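Isolach Student Manipulation Project: Progress Report to the Purneo Education Fund
Reporting period: spring term through June
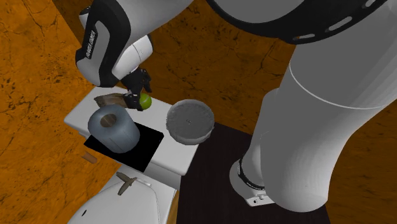 Figure 1. Simulated arm with gripper open around the green ball at the rear of the platform.

Prepared by Doaa Slaoui, project supervisor

1. Status

The project is on schedule for two of its three work packages. The simulation environment (WP1) is complete and in daily use by the student teams. The pick-and-place controller (WP2) meets its interim target. The sorting task for the Pernum student competition (WP3) is four weeks behind the plan submitted with the grant application. The revised plan is in section 6.

2. Simulation environment

The environment gives each team a two-fingered arm, a white platform with mixed objects on it, and a dark wooden tabletop. The current object set includes a small ball, a roll on a flat black mat, a round textured disc and a piece with a bark texture. Shapes were selected to give different grasp problems. The ball is small and tends to roll if one finger arrives first. The roll can be taken by its outer surface or by its rim. The disc is too wide for a side grasp at most approach angles, and teams are expected to detect this and skip it.

Floor and table textures are swapped between runs. The orange floor in Figure 1 is one of the high-contrast set and was added in the second half of the term. Teams that had tuned their color thresholds on the plain gray floor lost accuracy when it was introduced, and two of them rewrote their segmentation step as a result.

Scene files are stored in the shared repository, called Shawky by the students, together with the random seed for each layout. Any logged run can be replayed from its seed. Replay was not part of the original scope. It took one student most of April to implement and has since reduced the time spent on grading.

3. Controller results

Teams logged 3601 simulated grasp attempts during the period. A grasp is counted as successful when the object is lifted clear of the platform and held for two seconds. The interim target was a success rate of 50 percent across all objects, and the combined result is slightly above that figure. Results vary by object. The ball and the roll account for most successes. The bark-textured piece remains the weakest case, with failures caused mainly by poor contact on its uneven surface.

The most common fault in the logs is early closing. The controller issues the close command before the wrist has finished its downward move, and one finger pushes the object away. A settling check was added to the course template in May. Teams using the updated template report fewer faults of this type, but they have not yet run the full layout set and no rate is given here.

A second fault concerns objects that overhang the platform edge. The planner treats the platform boundary as a hard limit for object centers and sometimes rejects a valid target. The correction is small and has been assigned to the WP3 team, who depend on it.

4. Student participation

All teams that started the term are still active. Attendance at the afternoon lab sessions dropped during exam weeks and recovered afterward. Students spent 410 hours on supervised work, excluding time at home. The first-year group needed more help with coordinate transforms than planned, and two extra sessions were held on that topic. The exercises from those sessions will be moved to the start of the course next year.

5. Spending

Computing costs are below budget. Rendering is done at reduced resolution during development, and full resolution is used for assessed runs only. The unspent part of the computing line is roughly a fifth of the annual amount. We request permission to move it to the hardware line, where it would cover replacement finger pads and a second emergency stop for the physical arm. No other changes between budget lines are requested.

6. Revised plan for WP3

The delay came from the object classifier, which was first trained on too few layouts. The team is now generating 50 new layouts with varied floor and tabletop textures and will retrain on the larger set. Remaining steps are:

Fix the platform boundary check in the planner.
Retrain the classifier and freeze it.
Run the full sorting sequence in simulation with no operator input.
Transfer to the physical arm at half speed.

Transfer will not begin until the sorting sequence completes ten consecutive runs without a collision. The competition entry deadline leaves enough time for this if the classifier is frozen by the end of next month. If it is not, the team will enter the pick-and-place category with the WP2 controller and submit the sorting task the following year.

7. Items for the fund

Approval is needed for the budget transfer in section 5. Run logs, seeds and the current course template are available on request.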